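About us

Pralov is a small furniture workshop in Istaveck. We build cabinets, chests of drawers and open shelves for homes and small shops, in 25 standard sizes and also to your own measures.
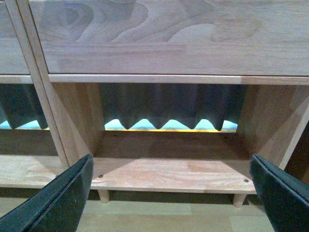
Pale wood with a wavy grain on the drawer front, open cubby below.

We choose the board for each drawer front by its grain, so no two cabinets are the same. Our showroom has 4 rooms and is open from Monday to Friday. Since March we deliver also to Rundberg. For a cabinet in your own size, please write to us first with the measures of your wall.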